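Ticket 31 — Urrego cell, two-handed bench unit
Task: tape roll and black flange part
Opened by: Yaneth Quispe
Status: open

Monday, first run after the Faditz update. The job is to pick up the tape roll, hold the flange part steady and tape across the base plate. We ran it 18 times. The roll was picked up every time. Tape went on straight in 3.

Grip force on the right hand is within limits. No faults logged on either arm. 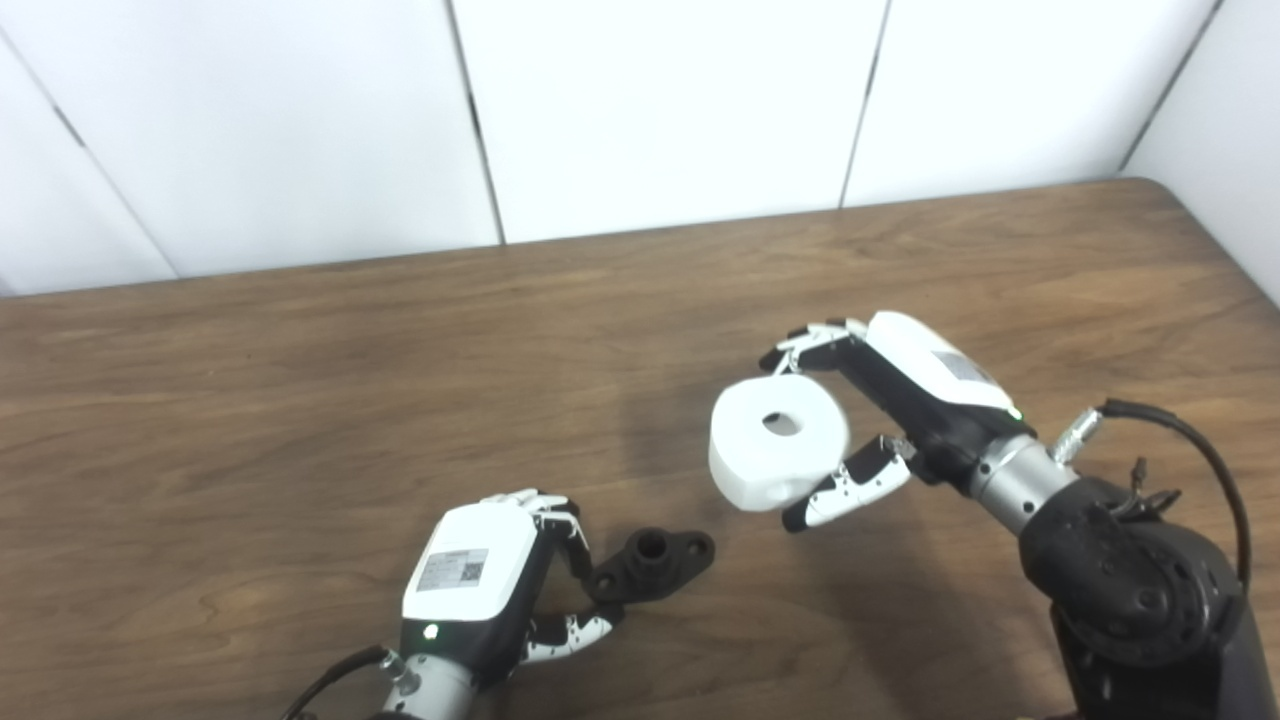 Right hand holding the roll off the table, left hand low beside the flange part.

Reply from Pierina Donati: Picking up was never the worry. Finding the loose end of the tape is, and white on white is hard for the vision. Can you fold a tab on the end and try again? Also check the left thumb offset — it was 2 mm out in August.

Yaneth: Offset corrected. Tab helps, but someone has to fold it each time, so the labour saving is gone. I'd tell Jirnutlow it isn't ready for the packing bench. Leaving this open until the next update.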